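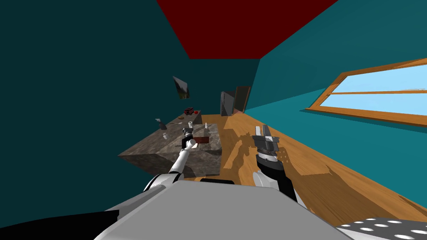

Mokton用グリッパー保護リレー「Skinner 6」は、把持中に指令が途切れたときの指の開きを止めるための後付け部品です。メーカーのImamelは「落下事故をなくす」と書いていますが、当店ではその書き方をそのまま使いません。台所を模したシミュレーションで見ると事情がわかりやすいと思います。石目調のカウンターに細い白いボトルと赤茶色の箱が並び、左腕の黒いグリッパーがそのすぐ近く、天板の真上まで伸びています。右腕のグリッパーは指を開いたまま床の上の空中にあります。こういう配置で片腕だけ指令が抜けたらどうなるか。この製品が関係するのはその一点です。

商品名:Skinner 6 グリッパー保護リレー
製造:Imamel
対応機種:Mokton 双腕モデル(平行開閉グリッパー仕様)
価格:1,909クローネ(税別、送料別)
在庫:お問い合わせください
ページ更新日:2019-11-03

■ 何が起きていたのか

Moktonの双腕モデルには、通信が一瞬途切れると片方のグリッパーが初期位置に戻ろうとする不具合があります。初期位置は「開」です。つまり、物を持っている最中に切れると指が開きます。腕そのものは停止するので、見た目には何も壊れていません。エラー表示も出ないことがあり、使っている側は「つかみ損ねた」と思い込みがちです。

Drumtonの実習室から最初に相談を受けたのは3月でした。洗剤の入った容器をカウンターの上で移す作業で、同じ腕ばかりが落とすという話です。先方では把持力の設定を疑って、ずっと上げ続けていました。結果、容器のほうがへこみました。ログを送ってもらうと、落下の直前に必ず300ミリ秒の空白がありました。設定の問題ではありません。

当時のメーカー回答は「配線の確認をお願いします」の一文だけです。配線は確認済みでした。その後、修正ファームウェアの予定が出て、延期され、代わりに発売されたのがこのリレーです。本体側の不具合を有料の部品で埋めるやり方には、いまも納得していません。それでも必要な方がいるので扱っています。

■ この製品がすること

信号の空白を検知すると、直前の指の位置を保持します。復帰後は自動では動かず、操作盤での解除が必要です。この解除を面倒だと言う方がいますが、自動復帰に改造しないでください。保持している間に人が手を入れることがあるからです。

保持はグリッパーだけにかかります。肩、肘、手首には何もしません。

■ この製品がしないこと

・非常停止の代わりにはなりません。カタログの「安全リレー」という表記は誤解を招くので、当店では「保護リレー」と呼んでいます。安全規格の認証番号を問い合わせましたが、回答はまだありません。
・主電源が落ちたときは保持できません。
・挟み込みは防げません。むしろ、指を挟んだ状態で信号が切れると、そのまま保持します。以前の「勝手に開く」動作のほうが、この場合に限ってはましでした。人が近くにいる作業では、手動の開放レバーに届く位置を必ず確保してください。
・シミュレーション上の落下は直りません。部品を付けても仮想の腕には関係がないので、模擬側では通信断の設定を別に入れる必要があります。

最後の点は当たり前に聞こえるでしょうが、返品理由として実際にありました。シミュレーションでは通信が切れない前提になっていることが多く、画面の中で一度も落とさなかった作業が、実機に移した初日に失敗します。Imamelの販促資料にある成功率も模擬環境の数字です。当店では載せません。

■ 当店での確認結果

確認したのは技術担当のMurdo Yuleです。実機で通信を意図的に切り、1,000回の把持を行いました。空の樹脂ボトルと紙箱を交互に使っています。落下は6回ありました。

6回とも、指が閉じきる前に信号が切れた場合です。リレーは「直前の位置」を保持するだけなので、まだ握っていなければ握っていない位置で止まります。持ち上げ動作に入ってしまえば、当然落ちます。メーカーに報告したところ「仕様です」とのことでした。仕様なら説明書に書いてほしいものです。現行の説明書には記載がありません。

なお、液体の入った容器、ガラス、果物などの柔らかいものでは試していません。この結果をそういう対象に当てはめないでください。

■ 取り付け

手首のコネクタと制御線の間に挟みます。左右で端子の向きが逆です。付属の図は左腕のみで、右腕に同じ向きで付けると検知ランプは点きますが保持が働きません。ランプだけで合格にしないでください。取り付け後は、何も持たせずに指を半開きにし、通信線を抜いて、指が動かないことを両腕で確かめてください。作業中は主電源を切り、腕の下に人も物も置かないこと。

右腕用の図は当店で描き起こしたものを同梱します。

■ よくいただくお問い合わせ

片腕だけに付けてもよいですか。
動作はします。ただし付けていないほうは今までどおり開きます。どちらに付いているか、腕に札を貼ってください。

ファームウェアの更新を待つべきですか。
落として困る物を扱わないなら、待つのも手だと思います。更新が出た場合にこのリレーと併用できるかどうか、メーカーは明言していません。

Mokton以外の機種に使えますか。
お勧めしません。端子が合うものはありますが、空白の判定時間が違います。

返品は未通電に限り承ります。取り付け後に保持が働かない場合は、外す前にログを保存し、左右どちらの腕かを添えてご連絡ください。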